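Odds and Ends: What Should Go in the Bin? Project report, Design and Materials, second year
2018-09-02
By a student of the Ranlow workshop group

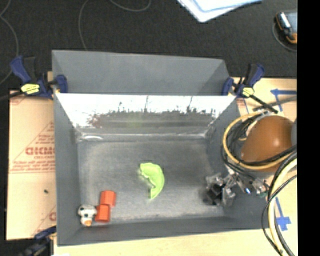 Fig. 1. The grey bin with a small mixed load: green crescent, two red-orange blocks, spotted toy.

1. Background

Our project began with a complaint. The play corner at the Julham centre keeps its small toys in large tubs, and the staff told us that children tip out the lot to find one thing, then leave the rest on the floor. We were asked to look at how toys sit in an open bin and whether the choice of toys makes any difference to how quickly one can be found and put away again. I had hoped to be given the chair project. The chair project went to the other group.

2. The bin

We used one large grey bin, open at the top, standing on pale boards. It has seen some life. The floor is scuffed and mottled, and we decided against cleaning it up because the tubs at Julham are no better. There is a glossy panel across the back, which throws back a good deal of light and was the cause of our first argument. Half the group thought a shiny surface would help people spot things. The other half thought it would give them a headache. Both views are recorded in the logbook, at length.

3. The objects

We collected 83 small items from cupboards, charity shops and the bottoms of our own bags. Each was given a number and a line in the Orakzai list, named after the café where we wrote it. The load in Fig. 1 is one of the small ones. It was meant to cover a range of shape and colour: a lime-green crescent with a notched inner edge, a pair of blocks close in shape and colour, and a little white toy with black spots. The toy is down in the list as "cow?" and the question mark was never settled.

4. Method

A person stood with their back to the bin while the load was put in. They turned round, were told the name of an object and picked it out. We timed them with a phone. Then they put everything in a shoebox, which we timed as well. Small loads had fewer than ten objects and large loads had 20. We did 108 runs in all, over 2 weeks, and threw out the ones where somebody was laughing too much to be timed.

5. Results

Bright single objects were found fastest, which will surprise no reader. The green crescent was the easiest thing on the whole list, and people tended to have a hand on it before we had finished saying "crescent". The blocks were more interesting. When we asked for "a block" people were quick. When we asked for "the other block" they stopped, looked at us, and asked which one was the first. We had not thought about this and had to rewrite the instruction sheet.

The spotted toy did worse than expected in large loads. Black and white is easy to see on plain grey, but among a lot of other things the spots seemed to break up its outline – at least, that is our guess. Several people also wasted time asking what it was.

Tidying times hardly changed with colour. They did change with shape. Blocks went into the shoebox neatly and curved things did not.

6. Problems

Our lighting was poor. The glare moved depending on where you stood, and taller people had a different test from shorter ones. We also used the same few friends too often, and by the end they knew the Orakzai list better than we did.

7. What we would do next

We would like to try a shallower tray from Odelholm and a matt back panel, with real children in place of students. The centre has offered us a morning in October. We have told them to sort the toys by shape first and to keep anything with spots out of the big tubs until then.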